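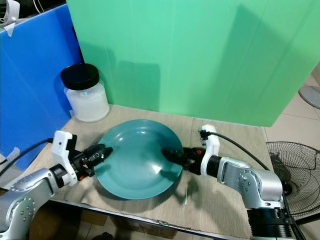
Day 3 of collecting demos for the tableware set and I have thoughts, so here's a thread.

First thing I learned: plates are hard! I figured a plate would be the easy warm-up before the fiddly stuff. Nope. You have to get under that rim from both sides at the same speed, and if one arm is a hair early the whole thing spins. My first 12 takes all went in the trash folder.

The goal for this round is 140 clean episodes per task. "Clean" means no regrasping and no long pause in the middle while I scratch my nose. The model will happily learn the nose pause. Ask me how I know.

I keep everything in Vudow, which is fine for playback and kind of miserable for tagging. I'd already typed "two-hand plate lift" so many times that I made a shortcut key for it. Best decision of the week.

Somebody on here asked if I start every take from the same spot. Please don't do that! Move the plate a couple inches, turn it, swap in another color. The set we got from Stetmont last year had every object in the same place and the policy fell apart the second you nudged anything.

Then there's the mixed table task, which I like a lot more. More stuff, more ways to mess up, and way more interesting to watch back.
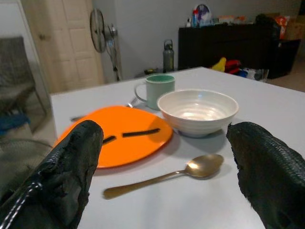 Gripper's-eye view of the mixed table. Orange plate, ribbed bowl, mint mug, gold spoon.

Spoons deserve their own post. They're thin, they're shiny, and they lie flat, so there's nothing nice to grab. What works for me is coming in slow and low near the handle -- then closing all at once. If you creep the fingers shut, the spoon just slides away from you.

Running count as of tonight: 1308 episodes across all tasks, before I go through and cut the bad ones. I always cut more than I want to.

Next up is labeling, then a first training run on the Vainio setup. If the plate lift works even half the time I'm going to be unbearable on here. Okay, back to spoons.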